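Kevley Two-Finger Gripper Review: A Morning at the Cinen Open Day

Posted 2/8/26

Filed under: Automation, End effectors, Visits

I went to the Cinen open day mainly to look at the Kevley gripper. We take apart used desktop computers and sort the parts, and the drives are the slowest bit of the job. I had read the data sheet and watched the clips on the Kevley site, but I wanted to see the thing handle a drive in person before asking my boss for money.

Cinen is an integrator, so they don't make the gripper. They buy it in, put it on an arm, write the program and support it afterward. They had three cells running in the Stullum building, and the drive cell was the one at the far end past the coffee. Each demonstration took about fifteen minutes, with time for questions. I stayed for two of them.

What it is

The Kevley is an electric gripper with two flat fingers. It needs no air line, which matters to us because our compressor is already doing too much. The version on show had the standard fingers and a small camera at the wrist. Cinen quoted a stroke of 14 millimeters per finger, and that is enough for the drives and caddies we see but not for a power supply.

Build

The gripper is mostly flat black plate held together with ordinary screws. I like this. You can see how it comes apart, and the heads I looked at were Torx, so one driver set covers them. The finger mounts are stepped brackets that bolt on from outside, and Cinen says a finger can be swapped without removing the gripper from the arm.

I am less keen on the wiring. Thin yellow and green wires run through the inside of the body, and you can see them through the gaps in the plates. In a clean cell that is fine. Our benches are covered in dust and clipped cable ties, and I would want a cover over those gaps. Cinen said a cover is on the list for June. I would not buy on the strength of that.

The drive job

In the drive cell the arm works from underneath. The housing is held overhead and the gripper comes up to the drive caddy from below. I asked why, and was told it keeps the top of the cell free for loading. It does mean the fingers have to get into a fairly tight space next to the circuit board, and that was the part I had come to watch.

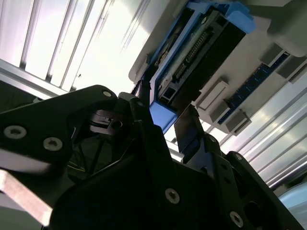 How it did

In the two sessions I saw, the arm went for the caddy more than 4 times. It missed once, when the fingers closed too low and slid off the edge. The operator backed it out from the pendant and ran it again, and the second try was good. The finger faces are smooth, and I think a rubber pad would have saved that one. Pads are an extra.

It is slow. The approach is done at low speed, and a person who knows the case would have the caddy out and be reaching for the next one. The people from Cinen were open about this. Their argument is that it can run through lunch and after everyone goes home, and for a steady supply of the same model I can believe it. Our supply is mixed. Every new case means a new set of positions to teach, and they would not give me a firm figure for how long that takes.

Noise was low. I could talk at a normal level standing next to the guard.

Price and what's in the box

The gripper alone is $817 on the Rotich price list they handed out, with fingers, a cable and the mounting plate. The wrist camera is separate. So is the software license, and I didn't get a price for that on the day. Warranty is 2 years, parts only.

Good points

Simple to take apart
No air needed
Quiet
Narrow enough to work beside a circuit board

Bad points

Wires open to dust
Smooth fingers can slip, and pads cost extra
Too slow for mixed work
Won't open wide enough for larger parts

Would I buy one?

For our shop, no, or at least not until the cover is out. For a place that gets pallets of one machine, I would book a visit to Stullum and take a few of your own cases along. They let visitors try their own parts if you ask ahead, and I wish I had known that before I drove up with an empty trunk.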